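I got to Menddale with wet shoes and no lunch, and Ásdís Mikkelsen had a bowl of lentil soup in front of me before I'd even found my recorder. "Sit, eat, then ask," she said. So I did!

Ásdís has led the evening chanting at the retreat house for years (she stopped keeping track, she told me, and waved the question off). She grew up singing in a Lutheran choir and came to kirtan through a neighbor, Svend Briem, who needed someone to carry his harmonium up two flights of stairs. "I carried it up and then I stayed for the singing. My mother thought I'd joined a circus."

I wanted to know about the all-night chant in June, my first one, where I lasted until maybe 3 a.m. before falling asleep against the wall. She laughed at me for that, kindly.
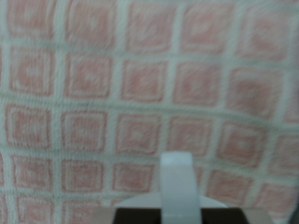

"People think you have to feel something big," she said. "Some nights I'm thinking about my knees. I sing anyway. Around four the birds start up and the whole room gets softer, and you hear who's still there."

This year that was over 50 people, which floored me. When Volodymyr Dmytriv started leading the drums there were two of them in the kitchen, plus a dog.

I asked if she ever gets tired of the same words. She put down her spoon and thought for a good long while. "Do you get tired of saying good morning to your wife?" I told her I'm not married. "Well, then, to your cat."

The next all-night chant is in the fall, and she's already bugging Jericho Castillo to fix the heater in the hall. I'm bringing a thermos this time.

We use cookies to improve your visit. Accept | Manage settings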